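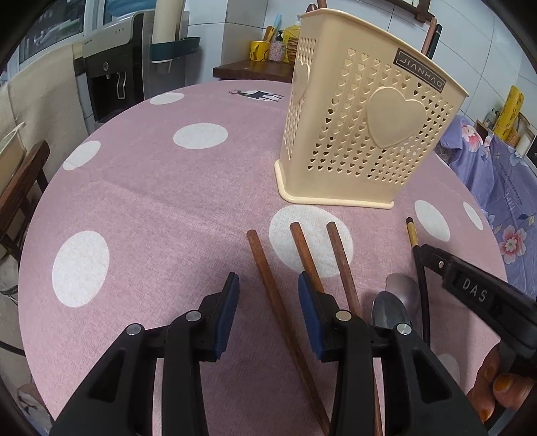 Home | News | Releases | Live dates | Forum | Contact

Forum > New music > Flindton: the second album

Print this page | E-mail this page

Apr 26, 2026
Started by Kibet Kariuki

Good afternoon to all. I have read on the page of the label that Flindton is finishing the second album and that it will be released in June. The title is Sestgate. I want to open a thread for it, as the old one has become mostly a discussion about ticket prices.

What we know until now: the producer is again Halima Nyanda, who made the first one. There will be a vinyl edition of 1,000 copies, numbered by hand, and the normal digital release. The first single, "Barrios", has been on the radio since last week and I have listened to it maybe too many times. My neighbour has asked me to please choose another song.

My opinion is that it is a strong single. The bass is slower than on the first album and he sings lower, almost speaking in the verses. The horns enter only after the second chorus and I like this patience. But I am a little worried about the drums. They sound to me like a machine, and on the first album the drummer was half of the pleasure.

What do the others think?

Kibet

----

lowtide_74

The drums are a machine. He said so on the Thursday night show. The drummer left after the last tour and they programmed everything for this one. I don't mind it. Half the records I grew up with had a drum machine and a cheap keyboard on them and people danced till the morning.

"Barrios" is good, not great. The verse is better than the chorus.

----

mrs_pepperpot

I must disagree with you about the chorus! I was in the kitchen when it came on and I had to stop and turn it up. It goes up where you think it will go down, and then the voices of the women come in behind him. Does anybody know who is singing there? It is not written anywhere that I could find.

----

Kibet Kariuki

Thank you both. I did not hear the Thursday show, so I was only guessing about the machine.

For the voices, I believe one of them is Halima Nyanda herself. She sang on the first album also, on the last song, and her name was printed only in the small letters inside the cover. I am not certain. The second voice I do not recognise.

----

dubplate_dora

Am I the only one who thinks the single is too clean? I saw him at Neltitz two summers ago, in the tent, and the sound was rough and very loud and you could feel it in the teeth. On "Barrios" everything is polished. I can hear the money. I am not against money, a musician must eat, but I miss the dirt.

And 1,000 copies is a small number for somebody who fills a hall. It will be sold out in one morning and then we will see it for three times the price from people who never open the plastic. They did the same with the live record.

----

lowtide_74

You want a studio record to sound like a tent in the rain?

On the vinyl I agree. I tried to buy the live one, I was in the queue with the card in my hand, and it was gone.

----

dubplate_dora

It did not rain that evening. And yes, a little bit like a tent, why not. The first album was recorded in one room with everybody playing together, and you can hear the chairs. I love to hear the chairs.

----

selector_moss

Hello, I am new on this forum but I have followed Flindton since the EP. I want to say something about the producer, as I feel the criticism is going in her direction without her name.

Halima Nyanda mixed the EP as well, and that one is the dirtiest thing he ever made. So she knows how to do it. If the new single is clean, then somebody decided it should be clean, and it may be him. In the interview for the student radio he said he was tired of people asking him to make the same record again. I think we should hear the whole album before we say that the dirt is gone. A single is chosen for the radio.

One more thing, the B-side of "Barrios" is a dub version and there you will find plenty of dirt. It begins with almost 30 seconds of only echo.

----

mrs_pepperpot

There is a B-side? Where do I find it please? On my service I see only the one song.

----

selector_moss

It is only on the shop page of the label, under "Singles", and you have to scroll far down. It is a download. The file has the wrong title, it says "Barrios 3", but it is the correct song.

----

mrs_pepperpot

Found it, thank you very much. My goodness, the echo. My son came in to ask if the speaker was broken.

----

Kibet Kariuki

I have now listened to the dub also and I must change a part of what I wrote. With the voice taken away, the drums make more sense to me. They are programmed, but somebody has moved them a little behind the beat by hand, so that they lean. On small speakers I did not hear this. I still prefer a human drummer, and I hope they will find one for the concerts.

About the vinyl: I wrote to the label to ask if there will be a second pressing, and I received a polite answer that "nothing is decided". The pre-order had 1,207 names on the waiting list when they wrote to me, so already more people than records. Perhaps this number will help them to decide.

----

lowtide_74

More names than copies before the date is even fixed. They should press more now and not make us beg for it.

----

dubplate_dora

A numbered edition is a numbered edition. If they press more of the same, the people with the first ones will be angry, and with some right. Let them make a second one in black, without numbers and cheaper. I would buy that.

Kibet, I tried the dub with headphones and all right, I take back one half. The single is still too clean for me.

----

selector_moss

One half is a good result for a Sunday.

Does anyone know if the Neltitz date this year is before or after the release? On the poster his name is there but without the day.

----

mrs_pepperpot

My sister works at the ticket office there and the days are not given out yet. She will tell me when she is allowed to and I will write it in this thread.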